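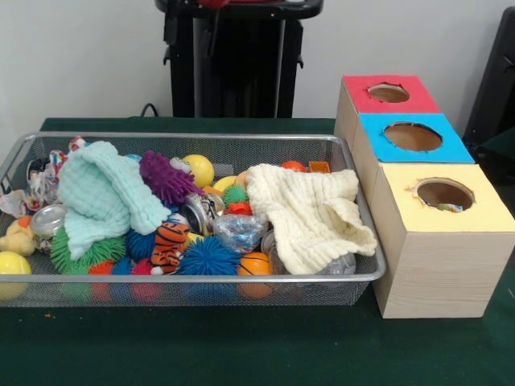 A wire basket of soft toys, balls and cloths, with three wooden boxes next to it.

I'd been trying to get Elis Rowlands on the phone for a fortnight, and when he finally rang me back I was in the queue at the chip shop. So the first five minutes of this interview are mostly me saying "sorry, salt and vinegar, sorry, go on" and him laughing. I rang him back properly when I'd eaten.

For anyone who's come to the blog recently, Elis plays guitar and sings most of the low parts in Stisoro, who I have now seen more times than I've seen some of my cousins. They've got a new record coming, they've got a run of dates to go with it, and the first one is Sat 6 May at the Gwilliam in Nenbridge, so naturally I had a list of questions as long as my arm. I got through maybe half of it.

I started with the obvious one. Why Nenbridge? They've always opened in Sarcombe before.

"Because the Gwilliam asked first," he said. "I'd love to tell you there was a plan. They had the Saturday going, they rang us, we said yes. Then Sarcombe came back with a Thursday and we thought, well, who wants to start on a Thursday?"

I told him I'd have gone on a Thursday. He said he knew I would, and that I'd probably have been first in the queue with a flask, which I thought was a bit much (it was one time, and it was freezing).

The Gwilliam holds 1,104 people with the balcony open, making it easily the biggest room they've headlined. I asked if that frightened him.

"It did in March. I went and stood at the back one afternoon when there was no one in, and it's a long way to the stage, you know? We're used to seeing people's faces. The last time we did our own show in Nenbridge it was upstairs at a pub and there were 80 people there, and I reckon I'd been to school with half of them. But tickets have gone well, so now I'm only frightened of the monitors."

The monitors, it should be said, are a sore point. If you were at the Sarcombe show last autumn you'll remember the feedback in the slow song, the one that went on so long that people started cheering it. Elis groaned when I brought it up.

"I couldn't hear a thing. I was singing to where I thought the note was. We've changed the whole setup since then, it's all in-ears now, and I hated it for a week and now I wouldn't go back. You do feel a bit shut in. You have to take one out between songs or you've got no idea if anybody's clapping."

On to the record. I've heard four songs off it and I'm not allowed to say which four, but I can say it's louder than the last one and the drums are enormous. I wondered if that came from playing bigger places or if it was just how they were feeling.

"Bit of both. The last album was written in winter, in a kitchen, trying not to wake a baby. You can hear that, I think. It's very polite! This time we had a proper room and we could leave everything plugged in, so you'd walk in and just hit something. A couple of the songs are really only us showing off about having a room."

They recorded it in two goes, with a long gap in the middle when they didn't listen to any of it. I couldn't do that. I'd be playing it in the car every day. Elis said he cheated once, on a train, and wished he hadn't.

"I convinced myself one of them was rubbish and I sent everybody this long message about dropping it. And they all just ignored me. It's the opening track now."

That led us to the set list, which I'd been saving up. There are 6 old songs that people on here argue over constantly (you know who you are), and I read them out to him one by one and asked for a yes or a no. He wouldn't play. What he would tell me is that the set's longer than before, that two songs from the first EP are back in after years away, and that they've been rehearsing one of them in a different key.

"My voice has dropped. I can't get up there any more and I'm not going to stand in front of people and squeak. It sounds better lower, it's got a bit of menace to it. You'll moan for a verse and then you'll like it."

I said I'd be the judge of that.

I asked about dates further north as well, as I've had so many emails about it. There's nothing booked past June. He was fairly straight about why: petrol, a van that's been off the road, and two of them having jobs they can't walk out of for weeks at a time. "We want to," he said. "I don't want to say autumn and then have people hold me to it. But if you wrote 'autumn, maybe', I wouldn't ring up and shout."

So there you are. Autumn, maybe.

My guess, for what it's worth, is that they'll wait and see how the album does in its first month and then put a handful up all at once, the way they did last time. I'd keep a bit of money back if I were you. And I'd expect a second Sarcombe night before any of that, as the first has nearly gone and they always seem to squeeze another in.

Last question. I asked what he'd be doing in the hour before they go on at the Gwilliam.

"Eating too late," he said. "Every time. I tell myself I'll have something at five and then it's quarter past eight and I'm stood in a corridor with a jacket potato. If I look uncomfortable in the first song, that's what it is."

Doors are at seven and there are two supports, neither announced yet. I'll be down the front on the left, come and say hello.

Last updated: Thursday, 9.42pm
14 comments | 37 shares
Contact | © All words mine, please ask before borrowing | Back to top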